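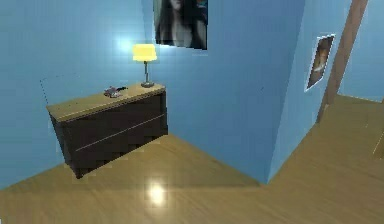
Leif Thorlacius doubts he will own a machine that can tidy a bedroom before he retires. He would settle for one that picks a sock off a dresser and leaves the lamp standing. He has been saying so to anyone who will listen since October, when Bratero announced that its home helper would be ready for customers "soon."

Soon has been a flexible word in this business. Vacuums that steer themselves are common. Dishwashers have been with us for generations. The work in between, the picking up and putting away, is still done by people, and most of the companies that want to change that are doing their practice in software.

Ornasico keeps a library of 908 simulated rooms. They have walls, plank floors, lamps and clutter, and a robot arm can be dropped into any of them and told to get to work. If it knocks something over, the room is reset and the arm starts again. No one has to sweep up.

The rooms are plain to look at. Surfaces are flat, edges are blocky, and small things can be hard to make out even for a person. That last part matters more than it sounds. An arm that works from a camera has to decide what it is looking at before it can decide what to do, and at close range a door, a cabinet side and a wall may all come across as large patches of one color. 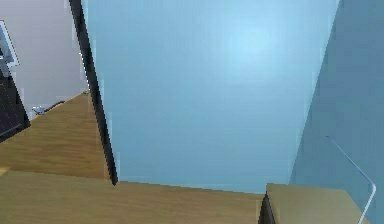
Engineers at Ornasico call this the blank wall problem. The arm moves in, loses sight of everything useful, and then either stops or guesses. In the company's latest set of 100 pickup tasks, guessing was the more common choice. The failures were rarely dramatic - the gripper closed a little early, or a little to one side, and came up with nothing.

Prodix takes the opposite approach and trains on real furniture in a rented apartment. It is slow. A good day there gives the team roughly 100 attempts, and somebody has to put everything back by hand each time. The team believes the results carry over better to a customer's house. So far only 2 houses have been tried.

Both companies agree on what is hard. A lamp is easy to bump and awkward to reach around. Soft things change shape when they are touched. Objects left on the floor may need to be picked up, stepped around or left alone, and it takes some knowledge of the household to say which. 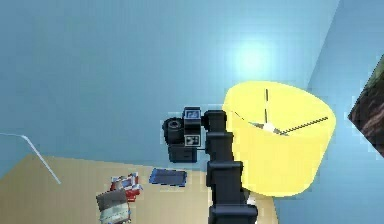 ## What about the shop floor?

Factories have it easier. At Georgiev, arms load trays all day, and every part arrives in the same spot facing the same way. The lights don't change and no one leaves a book on the floor.

Even there, the last station on the line is a person with a bin, sorting out the parts that came through crooked. Georgiev has looked at automating that job and put it off again on Friday.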